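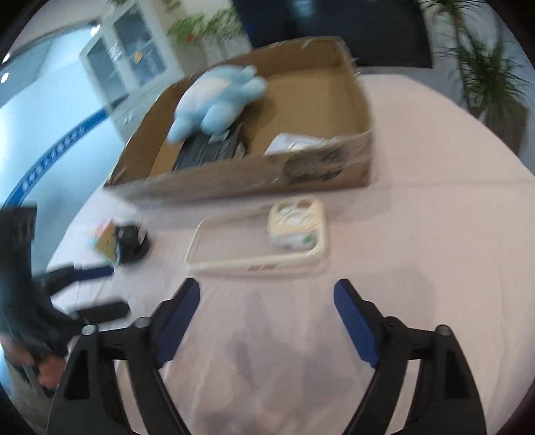 Ondby Tabletop Packing, data card and collection rules

Home Data Rules Changelog Contact
Search this project Go

Maintained by Stenum. Last revised 17 May 2023.

Summary

Ondby Tabletop Packing is a set of 3364 recorded episodes of bimanual box work with hand-held grippers. Each episode covers one task: placing items in an open cardboard box, taking items out, or moving them within it. Items are household goods, mostly small, with a share of soft ones such as plush toys. This card states what the data contains and the rules under which it was collected. Groups adding episodes to the set are expected to follow the same rules.

Intended use

Imitation learning for two-arm manipulation, grasp selection on deformable objects, and evaluation of policies under clutter. The set is not suitable for force estimation. No force or torque channel was recorded, and pad deformation is not a reliable stand-in.

Splits

200 episodes are held out for testing. They were chosen by session, so that no session appears in both training and test. Do not reshuffle at the episode level. Episodes from one session share a table, a background and an item pool, and a random split leaks all three.

Collection rules

1. Operation. Bimanual episodes are recorded with one gripper in each hand of the same operator. Grippers are not passed between hands during an episode.

2. Start state. The box is open before recording begins. Tape on the rims stays as it is. Flaps that fall inward are folded back between episodes, never during one.

3. Surface. Cloth covers are allowed. The cloth may wrinkle and is not smoothed during an episode. If it slides far enough to move the box, the episode is stopped and marked "surface".

4. Contact. Fingers touch items with the pads. Levering with the jaw tips is permitted for flat items only. Bare hands do not touch the item or the box between start and stop.

5. Soft items. Grasp the body of the item. Do not lift by tags, ribbons or loose trim. Close the jaws until the item stops slipping, then hold. Squeezing past that point teaches an aperture that will damage something less forgiving.

6. Speed. Move at the pace of ordinary handling. Episodes with motion blur are kept if the tracking log is continuous. Blur alone is not a reason for rejection.

7. Background. Furniture, plants and screens may remain in view. Screens are switched off. Documents, badges and faces are removed from view before recording, or the episode is withheld.

8. Failures. A dropped item does not end an episode. The operator may retry, up to 4 attempts, and the label records the count. Do not delete failed attempts - they are the only source of recovery behavior in the set.

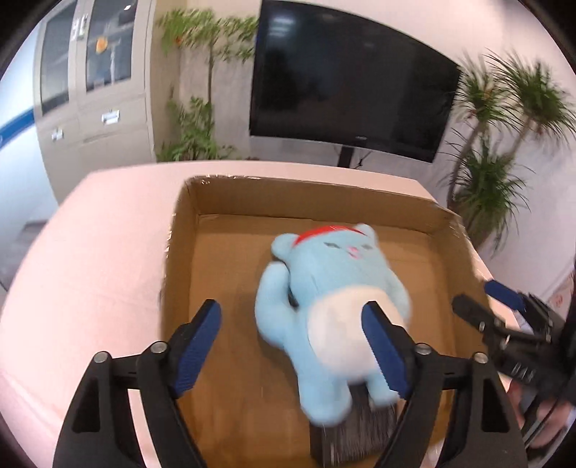 Chun-yin Hsiao objected to rule 5 during review, saying that "until the item stops slipping" depends on the operator's eye and cannot be audited, and asked for a maximum closing width per item class instead. The objection is recorded as open. A width table was drafted in January under the name Czarnecka and is in the rules folder. It covers rigid items well. For plush and other filled items the spread within a class was too wide to set a limit, and rule 5 stands until that changes.

Labels

Every episode carries a task string, an item list, an attempt count and an outcome. Outcome is one of: complete, partial, abandoned, withheld. Withheld episodes keep their identifiers but contain no images. Task strings name the item and the destination and nothing else. "Put the toy in the box" is valid. "Carefully put the toy in the box" is not.

Quality checks

Each episode is reviewed by 2 people, neither of them the operator. Disagreement on outcome is settled by the lower grade. Time sync between the grippers is checked with the Murkeo script, which must be run before upload. Files that fail are returned to the collector and are not repaired centrally.

Known limitations

Item pools are small within a session, and some items recur across sessions. Lighting is indoor only. Transparent and glossy items are labeled less consistently than matte ones. Right-handed operators are overrepresented.

Changes to the rules

Send proposals through the Contact page, with the rule number in the subject line. A changed rule applies to new sessions only. Existing episodes keep the rule version stored in their metadata.

4 comments 2 shares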